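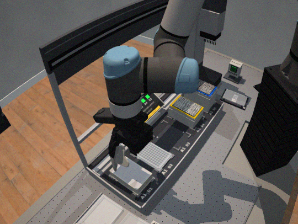 Figure 1. Simulation of the transfer cell, with the arm at deck position D1.

Loading a Pipetting Deck with a Jointed Arm: Build Report
Hajar Badawi
Submitted May 26, 2022

1. Purpose

The Katstead workshop has a small liquid handling deck that members load by hand. The project goal was to have a jointed arm place and remove labware on that deck without a person reaching under the pipetting head. The work was split into a simulation stage and a bench stage. The report covers both, with most of the space given to grip errors, which took up most of the time.

2. Layout

The deck has a single row of positions, labeled A1 D1 through A1 D5 along its front edge. For the standard test, D1 holds a rectangular container, D2 a well plate, and D4 and D5 hold tip racks with yellow and blue rims. D3 is left empty and is the target slot for plate moves. The corner brackets at each slot locate the labware, so the arm only has to release within the capture range of the brackets.

The arm base is set beside the deck on the perforated tabletop. Two other places were tried in simulation. Mounting the base behind the deck gave shorter moves, but the elbow came too close to the overhead beam when reaching D1. Mounting it at the far end left D1 outside the comfortable reach.

3. Software

Moves are stored in a controller script named Saber. Each deck position has three taught points: a high point above the row, a pre-grip point directly over the labware, and the grip point. The script only allows sideways travel at the high point. This makes the cycle slower, but it removed every collision with the tip racks that we had logged in earlier runs.

The model was written first in Hurkthorpe, the simulator the workshop already had running, and the taught points were exported from there. Joint limits were copied from the arm manual. Cable drag was not modeled.

4. Tests

Test A ran in simulation only. A plate was moved from D2 to D3 and back, 476 times, with a small random offset added to the starting pose. The plate seated in the brackets on every run but 7. All of the failures had the offset near its maximum along the short axis of the deck.

Test B used the bench arm and an empty plate, for 50 cycles. There were 3 failures. In two of them the fingertips closed on the plate skirt instead of the wall, and the plate tilted as it was lifted. In the third the plate was set down on top of a bracket.

5. Discussion

The bench failures do not match the simulated ones. The simulated fingertips are rigid, and the real pads compress when they close, which lowers the grip line slightly. Raising the grip point in the script cleared the skirt contact in a short recheck, but that recheck was too small to report as a result.

The bracket failure is harder to place. The tabletop had been moved the evening before and the deck was not re-measured – a procedure error on my part. The setup sheet now has a line for checking D1 and D5 with the pointer tool before the first cycle.

Lighting and shadows in the model have no effect on the results, as no camera is used for positioning.

6. Remaining work

The tip racks have not been moved on the bench. They are taller than the plate and need their own grip height. The Trolthorpe finger set, with longer pads, was ordered for this and is due in November. Until it is fitted, D4 and D5 stay hand-loaded, and the script refuses any move that names them.

Source files and the joint limit table are in the project folder on the workshop server, under Saber.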